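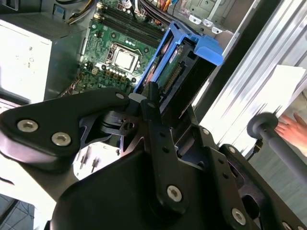
Greifer an der blauen Festplattenhalterung, rechts eine Hand am Gehäuserahmen.

Bei Heveo in Rekthorpe werden gebrauchte Bürorechner zerlegt, 18 Leute arbeiten in der Halle. Seit Oktober stehen an zwei Tischen Roboterarme. Sie übernehmen die Festplatten, die früher jeder selbst aus dem Gehäuse zog.

Kauko Rissanen macht die Arbeit seit fünf Jahren. Die scharfen Blechkanten hat er oft genug gespürt. »Abends taten mir die Daumen weh«, sagt er. Jetzt öffnet er den Tower, richtet ihn aus und greift ein, wenn eine Halterung klemmt. Das kommt vor allem bei älteren Gehäusen vor.

Schneller ist der Arm nicht. Für eine Platte braucht er etwa vier Minuten, Rissanen schafft es von Hand in zwei. Dafür kann er nebenher Speicher und Netzteile prüfen, was besser bezahlt wird. Die Schulung dafür lief im Werk Clultoson.

Entlassen wurde bisher keiner. Zwei Kolleginnen haben trotzdem zu Pitkänen gewechselt, wo weiter von Hand zerlegt wird. Ihnen war das Warten neben der Maschine zu eintönig. Im Frühjahr soll ein dritter Tisch umgerüstet werden.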